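About the Jaklow Workshop

Jaklow is a shared workshop with 100 paying members, a lathe older than most of them, and one long-running project that takes up more bench time than it deserves. That project is Lirodo, a tabletop arm build meant to put kitchen things where they belong. We started it in October, after a meeting where several people promised it would be tidying real kitchens within a year. Some of us voted against it and still pay our share.

So far Lirodo works with toy food and light pots on a white table. Please keep that in mind when you read the word "kitchen" anywhere on this site.

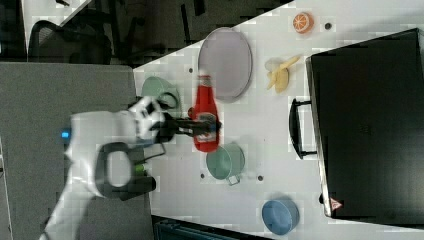

Yilma Bench Group
Build notes and member contact, Jaklow

What we do

We bolt, wire, test and argue. The arm was bought as a unit. The table layout, the task lists and the control code are ours, and so are the faults in them. A usual evening task is short: pick up the ketchup, put it on the tray, go back to start. A person does that without looking. We have logged 2047 attempts at tasks of that size, and 498 of those went in the book as failures. A bottle set down on its side counts as a pass under our rules - not everyone at the bench agrees with the rules.

What we don't claim

We get mail asking when the arm will cook. It won't. Moving a toy strawberry is a long way from washing a real one, and we have seen too many polished clips online to want to add another. If a run needed three resets, the log says three resets. 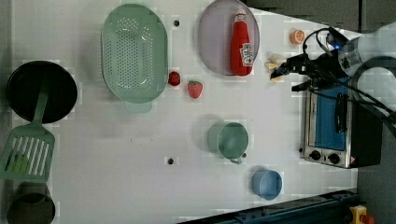
The Lirodo table with the toaster oven at one side and the ketchup on the plate.

Money and space

The project has cost $3,953 to date, paid out of dues and the sale of an old bandsaw. We have no sponsor. Vonier, the parts shop two doors down, gives members a discount on fasteners and cable, and that is the whole of the arrangement.

Joining

New members are welcome, doubters included. You need the safety session before you touch the arm, and you need to know where the stop button is. Bring closed shoes. Dues and open hours are posted by the front door, and the run log is on the shelf next to it for anyone who wants to check our numbers.

Page last updated 23 August 2026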